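Sorting the Zillau Keys – Project Report
by Laine Jõgi
Last updated: 22nd October
14 shares · 3 comments

Our project was supposed to be small. The Zillau workshop has one big bunch of keys for all its cupboards, and every time somebody needs the paint store they stand there jingling for ages. I said I'd work out a better way to keep the bunch, write it up, and be done by lunch (ha!).

My first idea was to throw away the extra rings. There are so many split rings on this thing, all different sizes and tangled into each other, and only some of them hold anything useful. There's a flat metal bar with more rings threaded along it, and a little yellow tag that I kept losing sight of behind the rest.

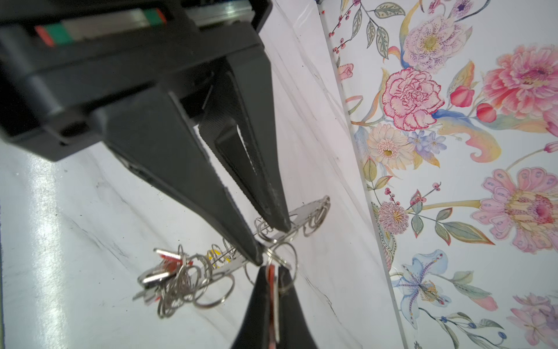
Gintarė Juška thinks I should leave the spare rings alone, as the paint store and the Ovholm shed get new locks in March and we'll want somewhere to hang the new keys. Fair point! I changed the plan after that and only moved things around.

What I tried first

I timed myself finding the paint store key with the bunch lying on the table. My worst try was 90 seconds, which is embarrassing. Flat on a table the rings slide over each other and the keys end up underneath, so you spend most of the time just pushing metal around.

Then I tried it with the bunch lifted up. Much nicer – the keys drop down by their own weight and you can turn them over one at a time. My best try that way was 7 seconds, but I'd had plenty of practice by then, so please don't read too much into it. 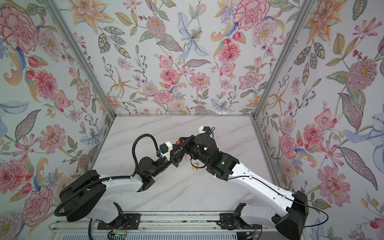 Hooks, and where to put them

Raimonds Kairys wanted a hook inside the Ara cabinet and I wanted one by the door. We went with the door. If the bunch lives in a cabinet that locks, sooner or later somebody locks it in there, and I'm pretty sure that somebody would be me. The hook cost 50 cents from the box of leftovers and took 2 screws.

I also wrote a short list of which key opens what and taped it up beside the hook. The Zariņš drawer isn't on it yet – I couldn't find its key at all.

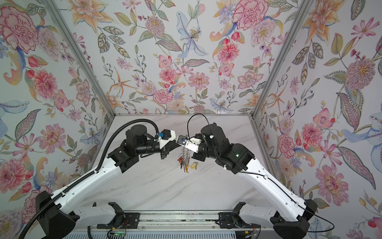

Fig. 3. The bunch of keys, hanging.

What I'd change

Colored caps on the key heads would help more than anything else I did. I'd also get other people to do the timing, because by the end I knew that bunch by feel. Gunārs Kalniņš has offered to go next, and he's never opened the paint store in his life, so he should be perfect.

3 comments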